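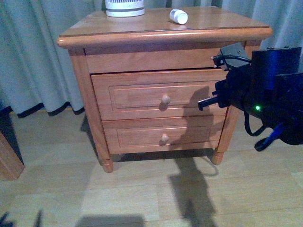

E. Paucar, Applications Technical Writer, Gukilico
Revised 27 Nov 2020

4.3 Comparing finger sets on a drawer pull

Use this procedure to compare the Grirkell flat fingers with the Prirorska padded fingers on furniture with small round knobs.

1. Close the drawer fully. Set the arm to manual mode.
2. Jog the gripper until the fingers point at the drawer face, beside the knob.
3. Set jaw speed to 25 percent and grip force to 50 percent.
4. Move sideways until the knob is centered between the fingers. Save this pose as START.
5. Close the jaws. Pull straight back at low speed.
6. Open the jaws and back away before moving the arm in any other direction.
7. Log the result, change the finger set, and repeat from START.

Note: Run the finger calibration after every change. Saved poses are kept.

CAUTION: Keep cables clear of the drawer's path. Do not pull against a drawer that has reached its stop.

4.4 Wrist camera check

Open the wrist view with the jaws fully open. Both fingertips must be visible. If one is missing, loosen the camera bracket, adjust the tilt, and tighten it again.
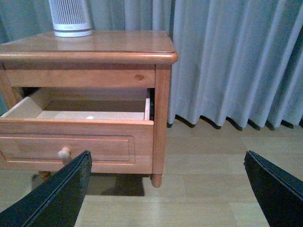 Can I use the same grip force for both finger sets?
Start both at 50 percent, then raise the force in small steps for any set that slips.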